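Laundry Room at Sandum House Reopens to Residents

The shared laundry at Sandum House returned to service in February after a refurbishment that kept it closed for most of the winter. Vaughan Tipoki, facilities manager for the Flirkville Housing Association, oversaw the work and met with us to discuss what residents can expect.

"The old machines were top loaders, and the repair bills had become difficult to justify," Mr. Tipoki said. "We spent 3937 dollars on the room, against a budget of 4000. Most of that went to plumbing."

The association chose front-loading washers after consulting the building's 77 households. Mr. Tipoki said that residents asked chiefly for simple controls and a door that lets them see whether a load has been left inside.
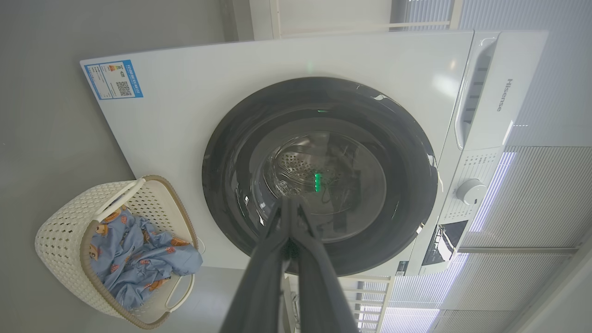
Ysaline Delaunay, resident services coordinator, drew up the new house rules. Bookings are made on the sheet by the door, and each household may reserve up to 5 hours a week. Laundry left in a drum after the end of a booking may be moved to a basket by the next user.

"People were nervous about touching a neighbor's clothes," Ms. Delaunay said. "The rule now says plainly that it is allowed — and that the clothes should be moved with care."

She asks residents to measure detergent according to the size of the load and to leave the washer door ajar when they finish. Pockets should be emptied beforehand. "Coins and hairpins were behind a good number of our service calls," she said.

The room is open from 7 a.m. to 9 p.m. Faults should be reported to the association's office on Boonchu Street.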